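Colored rubber bands from Fimeditz: a reader-proof review, I hope

Filed under: Desk supplies

I have never wanted to write about rubber bands. For most of my life they came free, wrapped around asparagus or the mail, and lived in a drawer until they went brittle. Then a friend sent me a link to the Fimeditz Assorted Color Bands with the message "these are supposed to be the good ones," and I have been irritated by the idea of good ones since February.

So I bought a bag. Then I bought another, to make sure the first was typical.

The pitch on the package is that each color is a "system." You are meant to give red to one kind of thing, green to another, and so on, and after a week your desk runs itself. There is a folded leaflet with a chart in it. The chart has a space for you to write in your own categories, so Fimeditz has sold you the colors and left the system to you.

I tried it anyway. Red for bills, yellow for cables, green for seed packets, teal for anything I couldn't place. By Friday nearly everything was teal.

What I can say for them is that the colors are easy to tell apart once they're out of the bag. I dislike a colored product where you need to hold two of them up to a window. On pale wood a red band stands out right away, and even the darker teal doesn't get lost. If you drop them on a patterned rug, good luck to you, but that goes for every rubber band ever made. 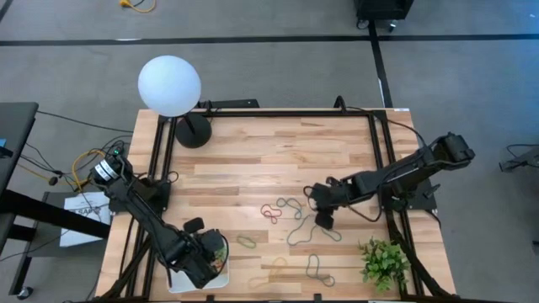

Necati Ekinci writes: I've used the same brand for seed packets and I think you're being hard on the color thing. It only works if you pick two colors and ignore the rest. I put green on what's still to plant and red on what's finished, and the others go in a jar for the kids. Also the dark ones do hold better in my experience, no idea why.

Two colors is a fair idea, and I tried it after reading that. It does work better. It also means you've paid for a bag of assorted colors in order to use two of them, and I'd like Fimeditz to sell me just those. They don't. I looked.

On the dark ones holding better, I couldn't find any difference. I put a teal band and a yellow one around two equally fat bundles of garden stakes in the garage and left them there for weeks. Both held. Both left the same faint squeeze line on the label of the outermost stake. If there is a magic color, it isn't in my bags.

Now to sizes, where I have more of a complaint. The bag says "assorted," and that word is doing a lot of work. You get small ones that will go around a rolled-up charging cord and not much else, and you get large ones that would go around a shoebox. What I want most of the time is the one in between, the size that holds a stack of index cards without being doubled over. There are some. There are never enough of them, and they are the first to go.

The big ones are awkward in their own way. A large band won't stay in any shape you give it. Lay it down flat and it wanders off into a long curve or twists up on itself, and if you keep a few on the desk they spread over more space than the things they were bought to tidy. I ended up hanging mine on a cup hook, and that was an improvement I came up with myself, thank you.

The thick green ones are another matter. They're wide enough to stand up on edge, and I like them. They grip a jar lid well when you're trying to get it open, and they go around a cutting board to mark which side is for onions. If the whole bag were those, I'd have given this a much friendlier write-up.
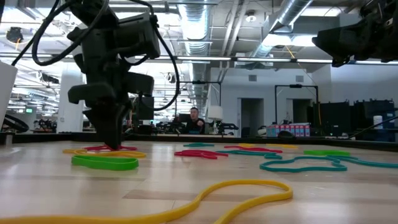 Then there is price. I paid more for one of these bags than I did for a plain tan box from Stastora that has lasted me through two apartments. The Stastora bands are ugly and they smell like a bicycle shop, and the box fell apart long before the bands did. But they hold things together, and if one shoots across the kitchen and under the stove I don't get down on my knees to look for it. With the colored ones I do, and I resent that a little.

I also tried the Prarumero set, which comes in a hard case with dividers. Lovely case. The bands in it are thinner and I snapped a couple in the first few days, just putting them around a rolled poster. I wouldn't buy it again, though I've kept the case and it now holds picture hooks. A friend swears by the Pop brand, the very bright ones sold near the registers at the craft store. I've only handled hers, so I'll leave those alone, except to say they felt sticky and she said they'd always been like that.

Back to Fimeditz. The thing I was most suspicious of was the claim on the back that each band is good for 2,000 stretches. I don't know who does the stretching or how far. I was not about to sit in a chair and find out. My own test was to use the same red band on the coffee bag every morning, on and off, and see how long it took to annoy me. It is still on the coffee bag. It has gone slack and I have to go around one extra time now, but it hasn't cracked, and the color has hardly faded. That's a better result than I expected and I'm a bit sore about it.

Sunlight is a different story. I left a few on the windowsill over the sink, which is a thing people do, and the yellow ones were the first to feel dry. One broke when I picked it up and stretched it. Keep them in a drawer or a tin. The leaflet doesn't mention this anywhere, though it does find room for a paragraph on "joyful sorting."

The bag itself deserves a grumble. It's supposed to reseal. Mine resealed once. After that it was a bag with a hole in the top, and when I knocked it off the shelf the whole lot went everywhere. You find out then how far a rubber band can travel. I've since put them in an old cookie tin and thrown the bag out, and I'd suggest you skip the middle step.

One practical point for anyone buying these for a classroom or an office – tip them out on a clean table and sort them by size before you sort by color. I did it the other way around at first and had to start over. Size decides what a band is good for. Color only decides whether you enjoy looking at it.

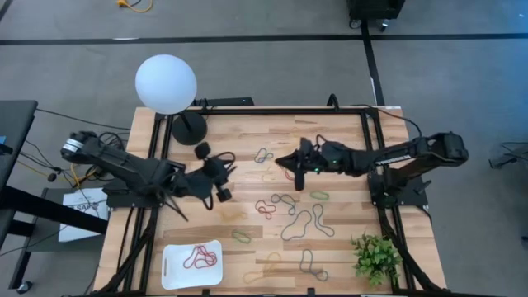

Mixed colors, loose on the tabletop.

Would I buy them again? Probably the green ones, if they were sold alone. The assorted bag, no, or at least not at full price. They're decent rubber bands with a story attached, and I didn't need the story. If your drawer already has a handful saved from the grocery store, use those up first. If you're starting from nothing and you like a bit of color on your desk, you'll be happy enough, and you can ignore the chart.

Good points: colors easy to tell apart, thick green ones very useful, red one survived the coffee bag.

Bad points: not enough medium sizes, yellow dries out in the sun, bag doesn't reseal, leaflet.

I'll update this if the red one goes.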